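Minutes of the house meeting, Skikeler holiday house

Present: Nestor Lacson (chair), Esben Mogensen (minutes), Mrs Jumell, Mr and Mrs Šimek, Tove Drindus
Apologies: none received

1. Minutes of the last meeting

The minutes of the August meeting were read and agreed, with one correction. The boiler service cost 140 pounds and not the sum first written down.

2. Bedding

Mrs Jumell reported that the grey covers have been through the wash twice and have kept their colour. The tumble dryer must stay on the low setting, as the fluffy side goes flat otherwise. Two spare covers are in the landing cupboard. The sage-green pillowcases were agreed for the big bedroom and will stay there. Mr Šimek asked for a second set so that beds can be made up on changeover day without waiting for the line. Agreed, up to 70 pounds. Mrs Jumell to order.

3. Soft toys in the big bedroom

Tove Drindus said the toys left out for visiting families end up under the bed and behind the radiator. She proposed one open basket per bedroom, kept on the floor by the window and filled from the bed when the room is tidied. Mr Šimek would have preferred lidded boxes. After some discussion the baskets were agreed — small children can get at them without help, and there is no lid to trap fingers.
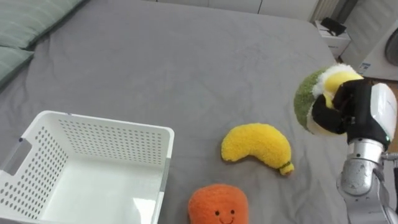
Skikeler, 4th January

The white plastic basket with the small round holes was agreed as the pattern for the other rooms. It wipes clean and has a handle hole at the end. The yellow banana and the orange toy with the smiling face are to stay with the big bedroom. Anything with a loose seam goes to Mrs Šimek for mending before it is put back. The shaggy toys are to be washed in a pillowcase on a cool wash and dried flat.

Mr Lacson asked that toys be cleared off the bed before the cover is shaken out. Last summer a small bear went out of the window with the crumbs and was found in the gutter.

Action: Tove Drindus to buy 5 baskets of the same kind. Esben Mogensen to add a line to the changeover sheet.

4. Money

The balance stands at 454 pounds after the window cleaner was paid. The electricity bill is still to come. Mr Mogensen will circulate the figure when he has it.

5. Any other business

The back door key is sticking. Mr Šimek to try graphite before a locksmith is called.

Mrs Jumell still has the long ladder and will return it.

The next meeting will be held at the house. Date to be sent round by Mr Lacson.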